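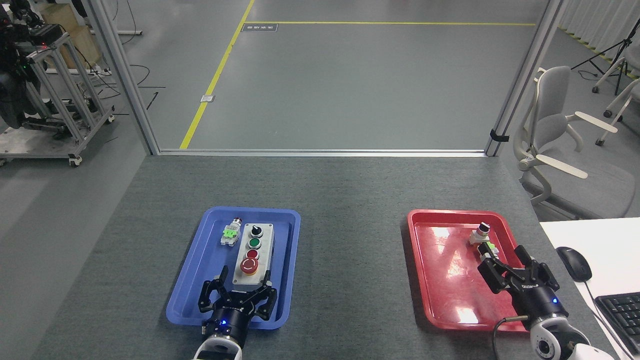 Two-arm bench cell, weekly safety check
Filled in by: Bimla Kanaujia
Day: Thursday, before the morning run

1. Emergency stop reachable from the operator's chair. OK
Please keep it that way, friends! A stop button that is being sorted as a workpiece does not count, however red it is. The live one carries the Vivex tag.

2. Gripper fingers clean, screws snug. OK
Teodor went over both sides with me and found one screw a little lazy on the left. Snugged and marked with paint pen.

3. Wrist cables have slack through full travel. WATCH
Fine at normal reach, but I'd like another look with the right arm stretched all the way out. Checked 3 poses, and would be happier with more.

4. Trays inside the marked reach, nothing stacked. OK

5. Mouse and keyboard clear of arm travel. WATCH
They do tend to wander toward the trays over a long shift (mine too, I admit it). Slide them back before you enable the arms.

6. Clear panels and posts tight, no cracks. OK

7. Floor lines visible, walkway free of cables. NOT OK
Thin cables on the floor again. Tape them or route them along the wall, and tell me which you chose so I can update the Omby sheet.

8. Speed limit set to 20 percent for teaching. OK

9. Cart casters locked. Not checked, ran out of time. Teodor will do it at 15:00.

Recheck items 3 and 7 before anyone signs below.

Signed: B. Kanaujia
Second signature: T. Moldovan (pending)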